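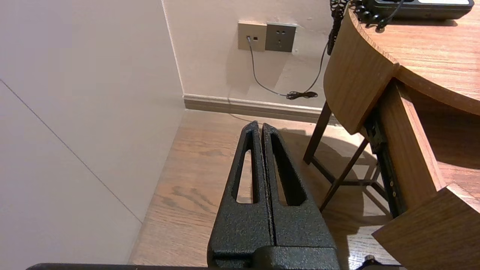
The Sestel gripper, seen from its wrist camera, beside an office desk and a pair of wall plates.

SKERDEN, 27 September 2022 – Tistix today announced the release of Sestel, a system that allows office and facilities staff to show a robot arm a task by guiding it by hand or by operating it from a remote control station.

Sestel records the movement of the arm together with the view from a camera at the wrist. Operators may begin a task by hand and complete it remotely – both methods produce the same type of record and can be combined in a single training set.

During trials at the company's Skerden site, 34 operators recorded 722 demonstrations in furnished offices. Of these, 600 were given by remote control and the remainder by hand. The tasks included closing drawers, moving chairs and picking up items from the floor near desks and walls.

"Our customers know their own rooms and their own work," said Ryan Ellwood, Director of Product at Tistix. "Sestel lets them pass that knowledge to the robot directly, without writing code."

Tistix will supply the first 100 units through its distribution partner, Warrier. Deliveries are scheduled to begin in April. Training for operators is included in the purchase price.

Media inquiries should be directed to the Tistix press office in Skerden.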